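Unit 8
Table Setting, Place and Household Custom

Course: Material Culture of Everyday Life
Reading for this unit: Course packet, pages 80 to 112

Purpose of the unit

This unit considers the ordinary meal table as a source for the study of households. Earlier units dealt with rooms, storage and heating. Students should now be able to treat a table and the objects on it in the same way: as evidence of habit, income, trade and family rank. Familiarity with the terms introduced in Unit 2 (use life, replacement, heirloom, stock) is assumed.

1. Tools for eating

Eating tools fall into a small number of groups. Some cut, some scoop, some pierce and some pinch. The hand can do most of these jobs and in many households it still does. A given set of tools is closely tied to what happens in the kitchen before the food is served. Where meat and vegetables are cut small before cooking, no knife is needed at the table. Where large pieces are served whole, cutting becomes part of the meal, and the person who carves may hold a special position in the family.

Students should avoid ranking these systems as more or less advanced. Forks were slow to gain acceptance in much of Europe and were at first regarded by many as a needless luxury. Chopsticks were used in China for cooking and serving before they became the usual tool for eating. In Korea, metal chopsticks are commonly laid together with a long-handled spoon. In Japan, lacquered and plain wooden pairs are both in wide use, and members of one household frequently keep their own pair.

2. Personal and shared objects

A personal object is reserved for one member of the household. A shared object is taken from a common stock by whoever needs it. The distinction often cannot be made from the object alone. Color, length and finish may mark ownership, or may only show that pieces were bought at different times. Interviews and repeated visits are therefore required before any claim is made in written work. 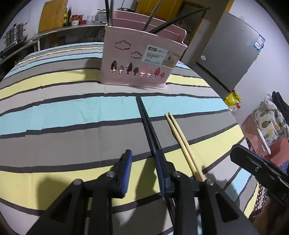
Figure 1. Black chopsticks and pale bamboo chopsticks on a striped tablecloth.

Mixed stock is the normal condition of most kitchens. Complete matching sets are usually found in households that have recently been formed, or are kept apart for guests. The Wiltalska household survey, discussed in the packet, recorded table goods drawer by drawer and noted where each piece had come from when the family could remember. Gifts and pieces left behind by former tenants made up a large share of the entries. Students should read the survey tables with attention to the column headed "Source unknown," which the compilers did not try to reduce.

3. The tablecloth

Cloth on a table serves several ends. It protects the surface, softens noise, hides wear and signals that a meal is about to take place. White linen was long preferred for formal use in Europe because its condition could be judged at sight and because its upkeep called for labor. Printed and colored cloths carried fewer such demands and became common as factory textiles fell in price.

The Begović reading argues that the everyday cloth deserves more study than the formal one. Formal linen was listed in wills and dowries and has survived in museum collections. Everyday cloths were cut down into towels, then into rags, and have left few traces. Compare this argument with the discussion of work clothing in Unit 2.

4. Places at the table

Seating is the least visible part of the subject and frequently the most telling. The packet includes two seating plans from the Pultudo study, made in the same house in July and again in winter. Note which persons changed places and which did not. The Hoker essay should be read after the plans have been examined.

Written assignment

Prepare a report of two pages on the table goods of one household, with the permission of its members. Record materials, condition and place of storage. State clearly which statements rest on observation and which on interview. Names and addresses must be left out of the report.

Reports are to be submitted at the start of the meeting for Unit 9. Late work is accepted only by prior written agreement with the department office.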